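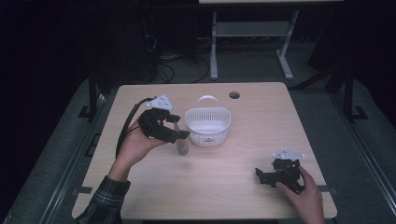
Entretenir une table en bois clair

Dépoussiérer au chiffon doux, toujours dans le sens du fil. Pour le lavage courant, une goutte de savon noir dans un litre d'eau tiède suffit. Bien essorer l'éponge, puis essuyer aussitôt.

Taches de gras : poser de la terre de Sommières, laisser agir 8 heures, brosser.

Auréoles d'eau : frotter à la gomme blanche. Si la marque reste, poncer très légèrement au grain fin et dépoussiérer avant de remettre une finition mate.

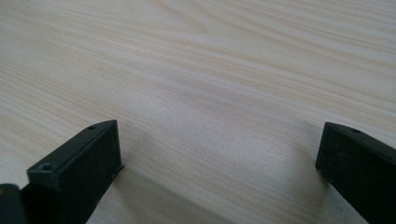 Nourrir le bois

Passer l'huile Rekness en couche mince, une fois en juin et une fois en novembre. Retirer l'excédent au bout de 6 minutes. Étendre les chiffons gras à plat dehors pour les faire sécher, ils peuvent s'enflammer en boule.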